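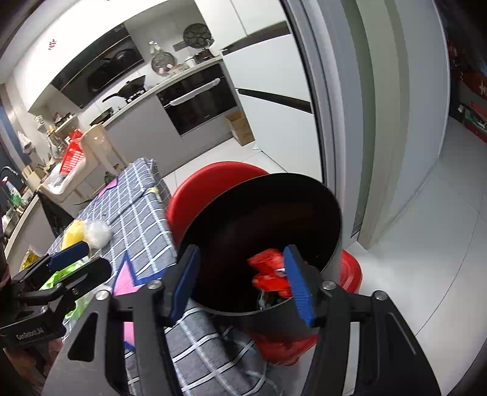 Wandering welds on thin stainless tube

Most of my shop time in February went into one joint: a butt weld on 304 stainless tube with a thin wall, TIG, no filler. The tube is for a set of drain lines for Ernatetti, and the order is for 74 pieces. The first few came out with a bead that drifted to one side of the seam, always on the last third of the turn.

I blamed the torch angle first and spent an evening on that. It made no difference. Then I swapped the tungsten for a fresh one, ground lengthwise on a clean wheel, and the arc tightened up but the drift stayed.

Kenji Obi suggested checking the ground path. My rotary positioner is an old Zaditz, and the return current goes through a spring-loaded brush under the table. The brush was worn on one side. As the table turned, contact shifted, and the arc leaned away from the better path. I put a clamp lead directly on the chuck for a test, turned it slowly by hand, and the bead stayed on the seam for the whole turn.

A new brush from Ots fixed it properly. The part was cheap. Getting the old one out took longer than the diagnosis, as the retaining screw had been painted over at least twice.

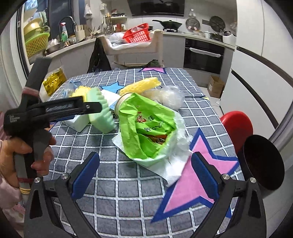
Page last changed: February, 7:43 p.m.

Some settings, for anyone running similar tube. I am at 35 amps, with a gas lens cup and straight argon. Back purge goes on well before the arc and stays on until the metal has lost its color. I tack in 3 places and feather each tack with a small flap wheel before the full pass. If a tack is left tall, the puddle stalls there and the inside of the bead sags.

Fit-up matters more than any of the settings. I was cutting on the band saw and dressing the ends by eye, and I could see light through the joint on over half of them. Wenceslao Carrillo lent me his Flutach end facer, and the gap closed to where a fingernail won't catch on it.

Still open is the sugar on the inside near the stop point. I suspect the purge dam leaks when the tube heats up — the foam disc I use goes soft on one edge. Next batch I will try a silicone plug with a vent hole and cut one sample lengthwise to check.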